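Road Racing: Tactics and Timing
Handout 4: Reading a stage race

Folasade Effiong, 2026-07-14

A stage race is decided on total time. Each rider's finishing times are added together, and the lowest sum leads the general classification. A rider can win overall without winning a single stage, so the first thing to look at each evening is the gap between riders, and only then who crossed the line first.

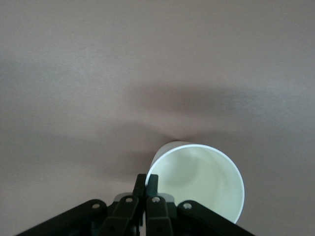

Groups matter for the same reason. Riders who finish together in a bunch are normally given the same time, even if the last of them is well behind the first. A gap only counts once there is clear road between two groups.

Worked case: the Castham Tour. The race covered 482 km. After the mountain stage El Ouafi led Igwe by 65 seconds. Igwe took back 17 seconds in the time trial, which left El Ouafi 48 seconds ahead with one flat stage to ride. His team, Dukalex, had no need to chase the early breakaway — the best-placed rider in it was 401 seconds down overall.
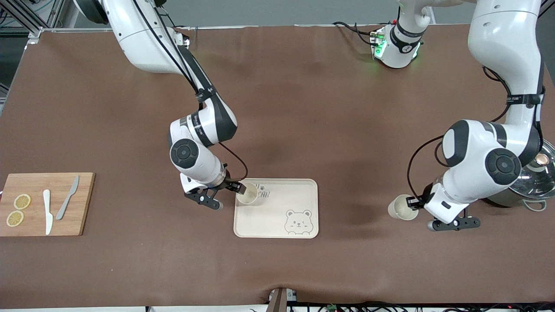 The sprinters' teams did the chasing instead. They wanted the stage win in Fultidberg, and Dukalex sat behind them out of the wind.

For next week, work out how large a lead the breakaway would have needed before Dukalex had to ride. Bring your stage tables. The time trial handout follows in September.

Last updated by Mahmoud El Ouafi
Contact the course office | © Castham Cycling Coaching | Back to top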